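Why is a spoon shaped like that?

A spoon has three parts. The round part that holds food is called the bowl. The long part you hold is the handle. The thin part where they meet is the neck.

The bowl is hollow on one side, so soup and rice stay in it while you lift it to your mouth. A flat spoon would spill most of your lunch. 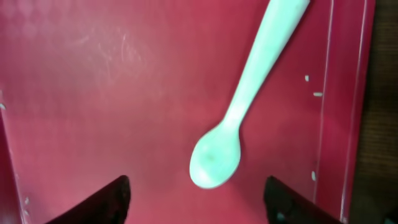
A green plastic spoon on a red tray. Find the bowl, the neck and the handle.

The handle is often wider at the far end. That gives your fingers more to hold. The neck is narrow, and on a plastic spoon this is usually where it snaps if you push too hard -- into hard ice cream, for example.

Plastic spoons are made in a mold. Small beads of plastic are melted and pushed into a space shaped like a spoon. When the plastic cools it goes hard, and the spoon drops out. One big mold can make 15 or more at a time.

Try it: put dry rice in a bowl. Move 100 grains to a cup with a spoon, then do it again with a butter knife. Which was faster?

Words by Rhona Strachan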